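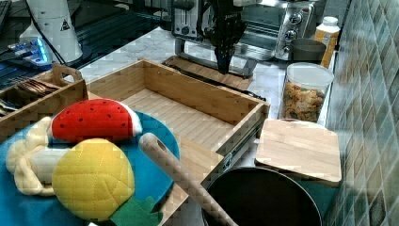

Student project report: The Ferry Reels
24 Apr 2019 | By Kilano Film Course, second-year group
Print | E-mail

We chose a film hardly any of us had heard of before the module started, and we are so glad we did! The Last Ferry to Flundunau is a black-and-white river thriller, 11 reels long in its original cut, and our task was to compare that cut with the shorter one shown on television for years afterwards. The print came to us on loan from the Narkolcombe film archive, together with a box of the director's papers (Obradović kept everything, even lunch receipts).

We began by watching both versions straight through without notes, which was our tutor's idea and a very good one. Then we went back and logged every shot. The long version has 503 shots and the television cut has 300, so a great deal went missing, though hardly any of it from the chase along the lock gates. Most of the losses are in the middle, where the ferryman's widow searches the boathouse and says almost nothing for a whole reel. On television she finds the letter at once. In the full film she picks up one thing after another, puts it back, lights the lamp, blows it out again, and by the time the letter appears you are practically shouting at the screen.

The sound was our favourite part to study. There is very little music, just an accordion theme that turns up 3 times, and the television cut lays it over scenes that were meant to be quiet. We played the boathouse scene to first-years in both forms and asked them to write down who they thought was guilty. Those who saw the short form mostly blamed the brother. Those who saw the long form were split, and two of them carried on arguing about it in the corridor, so we count that as a success.

Some things went less well. Our shot log had to be redone from reel four onwards after we found that half the group was counting dissolves as cuts. We also ran out of time for the posters in the archive box, and the subtitles on our viewing copy drift badly towards the end.

Next term we would love to look at the script drafts, especially the one with the different ending on the jetty. Our full shot log is in the course library, in the blue folder next to the projector manuals.

This site uses cookies. By continuing to browse you accept our use of cookies.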